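Chapter 2
Teaching by Doing: The Kutdale Robotics Club

Ask a new club member how a robot learns to clean a sink and you'll usually hear, "Somebody writes the code." Good guess! But try writing it. How hard do you press? When do you let go? Most of us can't say, even though our hands know perfectly well.

That puzzle got the Kutdale club started on Winow, the project we follow in this chapter. Nuno Sequeira, the club's coach, gave his students a goal of 3,000 recorded tasks by June, and they split into 2 teams (one for kitchens, one for washrooms) and loved it. Each student works with a gripper in each hand, so every move is one a robot with the same grippers could copy. 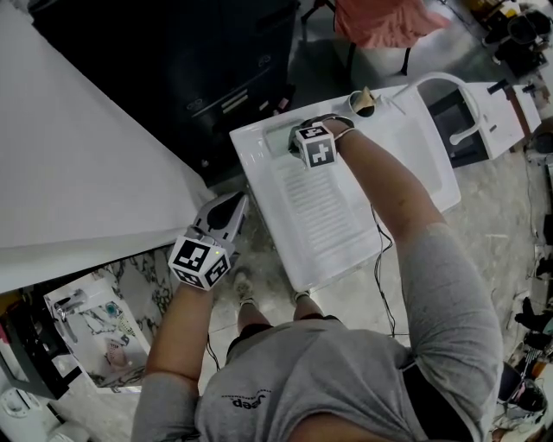 By the first 800 recordings the students were arguing happily over what makes a good one. Is slow better than fast? Should you keep the fumbles? We'll take up both questions in Section 2, so bring your own opinions, and a sponge!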